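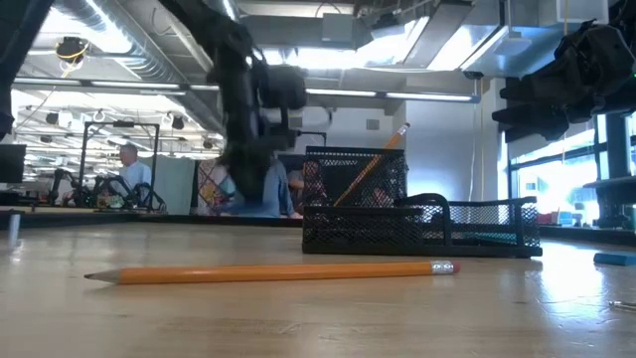
Desk tidies are my weakness, and I'll happily admit it! Of everything we put out for the Miltby desk gallery this year, the small stationery got me most excited. I do love a mesh organiser with a tall cup at one end and a low tray running along beside it, because a pencil can stand up in one while the flat bits lie in the other. An orange-yellow pencil with a rubber on the end looks so cheerful against black mesh, too.

412 shares reads oddly for a page about pencils, so thank you all – the last gallery had 2,872 views and I'm still grinning. 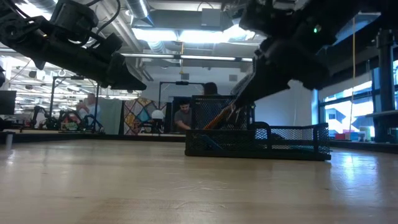

My own rule is pens at the front of the tray and anything flat at the bottom, where it won't get bent. I've been through 4 organisers at home since August (the Luvska one was lovely but far too narrow for my ruler), and mesh wins every time. The dust drops straight through and you can see what you've got without tipping the whole lot out. 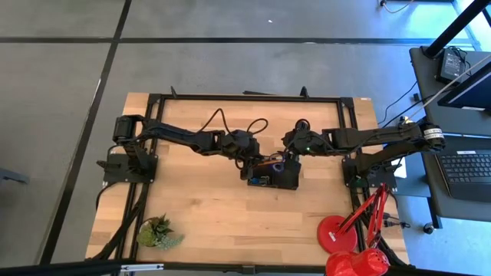 Two red desk lamps and a little artificial succulent, down at the front of the table.

I'm so fond of a bit of red on pale wood, and a plant that never wants watering suits me perfectly. More desks to come, with the Tseng shelves next on my list!

825 shares
52 comments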